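Ferneck Guest House > For Guests and Guides > Before the Overnight Tour
Rooms Tours Meals Contact
Last updated: April 2020

Inspection checklist for the two-day hill tour, with comments

The guide fills in this list on the evening before departure. Please write OK or NOT OK beside each point and put the remark under it, also when the remark is small.

1. Minibus tyres, spare wheel and jack: OK
Comment: The spare wheel has good pressure. The jack was lying loose behind the last seat and must be fixed with the strap.

2. Seat belts, all 8 seats: NOT OK
Comment: The belt at the rear left closes, but it opens again if one pulls strongly. This seat stays free until the Kruger garage has repaired it.

3. First aid box: OK
Comment: Burn cream is valid until December. Please order new plasters, the small ones are nearly finished.

4. Drinking water: OK
Comment: Two canisters filled at the house. The tap at the Prikance car park is closed in the cold months, so we do not count on it.

5. Bowls and cutlery for the evening meal: OK
Comment: To be washed again at the hut before use. Cracked bowls go out of service, even when the crack is only at the rim.
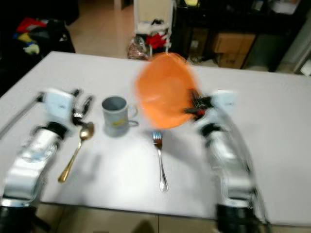 Orange bowl, utensils and cup at the table.

6. Path from the Altus viewpoint to the old quarry: OK with remark
Comment: The handrail is firm. On the lower steps there are wet leaves, and guests with smooth soles should go by the forest road. It is longer, but it also passes the limestone wall with the fossils, so they miss nothing.

7. Hut stove and smoke alarm: NOT OK
Comment: Stove is clean and draws well. The alarm made no sound at the test. New battery to be brought, and the test to be repeated before anybody sleeps there.

8. Emergency telephone: OK
Comment: There is no mobile signal behind the quarry. The guide carries the radio, and the hut key is number 624.

Points 2 and 7 must be closed before the group leaves. The signed list stays in the blue folder at reception.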